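Two-arm simulation package, seen at the Rudport open afternoon

Prostora is a simulation package for rehearsing two-arm handling before any hardware is powered up. I went to the Rudport open afternoon in June to see it demonstrated. Montoya, the firm behind it, had taken a ground-floor room in the Clerkau building, and the session started at two.

Anselmo Carhuamaca ran it from a desktop machine with a wired controller. His talk was short and he took questions while driving, which made it easier to judge the thing on its merits. The operator can switch between a view over the robot's body and one close to a gripper. I spent most of my time asking for the second.
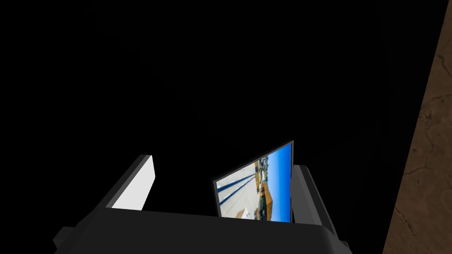 Close gripper view, with a picture panel between the fingers and a brown surface at far right.

The close view is good for judging the gap at the fingers. It gives very little else. On approach I would want both views on screen together, and the present release makes you toggle. Switching is bound to a key on the far side of the keyboard from the arm controls. Carhuamaca managed it without looking; I did not.

The wider view is the one to learn on. The horizon can sit at a steep angle, and there is no command to level it short of resetting the session. I found this tiring after ten minutes.
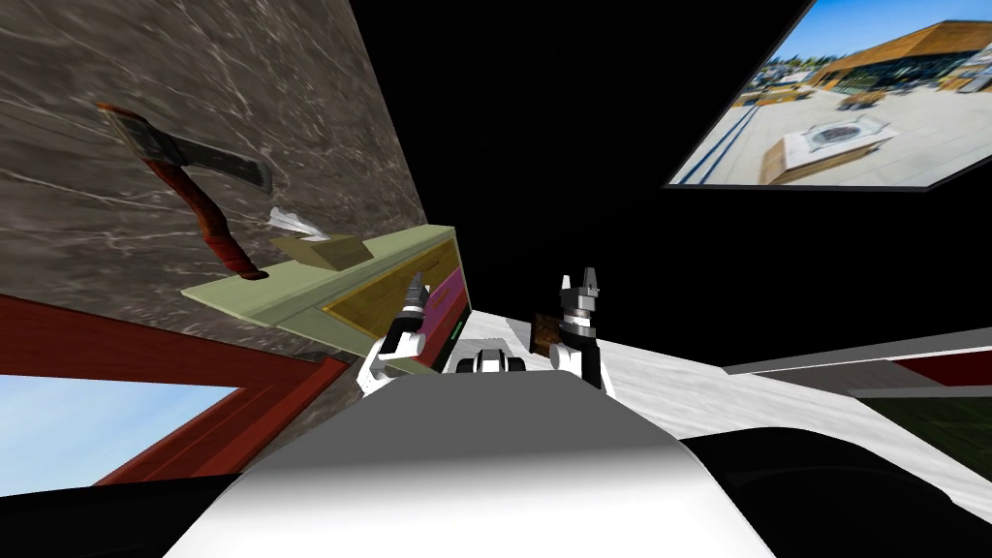 Contact handling is adjustable. The solver rate was set to 1000 steps per second for the demonstration, and the lowest setting on offer is 200. I asked to see both. At the lower rate, light objects crept across a flat surface with nothing touching them. At the higher rate they stayed put and the fan in the desktop became audible. The manual – 458 pages, searchable, poorly indexed – explains the trade-off clearly enough, though it leaves you to find the right chapter.

Object stacking deserves a mention, as many packages I have used handle it badly.

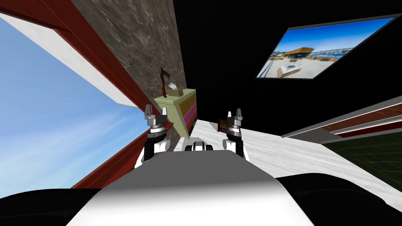
Left gripper at the lower left corner of the green box, tissue box on top, axe rising behind.

The object library is a mixed bag. Household items and hand tools share one flat list with no categories, and the search box ignores plurals. Surfaces are better: the marble has convincing veining and the wood grain holds up at close range. Lighting is plain. Outside the modelled room you get solid black, and I would have liked a neutral grey option for screenshots.

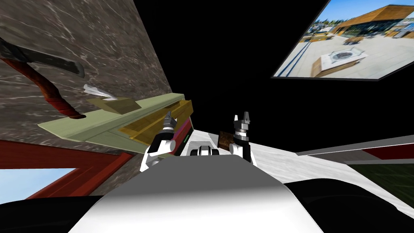
Arm control is where the money has gone. Each arm can be driven separately or the two can be linked, and linking keeps the spacing between the grippers fixed while you move them. Finger opening is on an analogue trigger with a sensible curve. There is no force readout in the standard licence, a poor decision in a product aimed at people who want to know how hard they are squeezing.

The standard licence is 1885 a year for one seat, support included. Force readout and session export are both extras, priced on application. Montoya will lend a trial key for evaluation, and I would take one before ordering.

Recommended for labs that already have someone comfortable with a solver settings page. Smaller workshops should wait for the next release, which Carhuamaca said would have split views and a level-horizon command. He gave no date for it.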